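Subject: Re: [sim-manip] Wrist view randomization: shadows or textures first?
Date: Jul 13, 2018
List: Mirlow simulation and manipulation

> We have been training the Brarkamen grasp policy on the wrist view only,
> with floor texture randomized per episode and lighting fixed. Transfer
> to the bench is poor when the arm passes under a shelf or table edge.
> Before we spend more render time: did the Halex runs vary the light
> position, and if so, was it worth it? Also, are you masking the gripper
> or leaving it in?

Yes, we varied it, and yes, it was worth it. Details follow. All of it applies to the Halex setup with a two-finger gripper, so check the geometry before you copy any settings.

## Setup

Three conditions, same network, same action space, same reward:

- A: texture randomized, light fixed
- B: texture fixed, light position randomized
- C: both randomized

Each condition was trained on 1472 rendered episodes and evaluated on 300 held-out episodes in simulation. The held-out set uses floor textures and light positions that none of the conditions saw. We did not run all three on hardware; only C went to the bench, so please don't read the ranking below as a transfer result.

## Result

C was best, B was second, A was last. The gap between A and B surprised us. Most of the failures in A were early closes: the policy drove the fingers together over bare floor. When we sorted those by hand, the common factor was a hard shadow boundary passing between the fingers. With the light fixed during training, the shadow edge was always in the same place relative to the furniture, and the policy had learned to treat any other straight dark edge as the side of an object.

B fixes most of that but overfits to the floor. On a strongly grained texture it hesitates, and the episode times out at 200 steps.

The view below is from a C rollout with the gripper open over the wood plank floor. Note how crisp the shaded patch is just above the gap between the fingers, and that the grain continues through it. That continuity is the only good cue that it is floor. 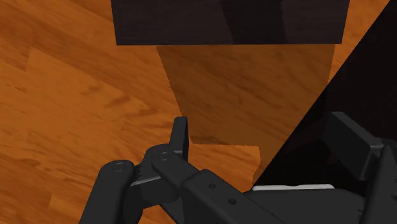

## Answers to the rest

1. Masking. We leave the gripper in. A mask removed the finger pads along with the housing, and the policy lost its reference for how far open it was.
2. Shadow softness. Not varied yet. Our renderer gives hard edges only, and the bench lights do not. I would expect this to matter for your shelf case.
3. Cost. Moving the light is nearly free. Swapping textures forces a reload, so we swap every 2 episodes instead of every episode. No change in the result that we could measure.

If you only have time for one change, randomize the light position and keep your current texture schedule. The Montoya branch has the sampler; the light range is set in the scene config and is wider than you will want for a low shelf. Narrow it first, or the floor goes fully dark in a good share of the episodes.

I can post the per-condition logs if the list wants them. Soft shadow runs are queued and will not be done this week.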